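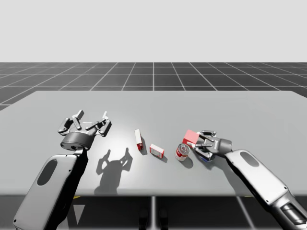 Most small warehouses I know buy their first robot cell the wrong way around. They pick the arm, sign for it, and then find out what the rest costs. I did it myself at Storance, and I would like other people to stop.

The arm is the part with a price list. The grippers, the table, the guarding and the hours of setup get a single line marked "other," and that line is where our budget went. We planned for 6 weeks of integration at the Nirnport site and had nothing set aside for a second gripper type. Boxes and cans do not want the same fingers, or at least ours didn't.

My view is that simulation should be paid for first, out of its own budget, before anyone asks for a quote on hardware. Two arms over a plain table, a few boxes and a can will tell you plenty about reach and about whether you need the second arm at all. It won't tell you how a dented carton behaves. Keep money back for that.

Arnar Holst, who ran purchasing for us then, argued that a model is an expense with nothing to bolt to the floor. I understand the worry. But we spent 32 hours on the Graritz layout in software and moved the table twice — moving it on the real floor would have meant new anchors and a lost Saturday each time.

Ibarra is next on our list, with a request due in September. It asks for simulation time and sample stock. The arms can wait for the following round.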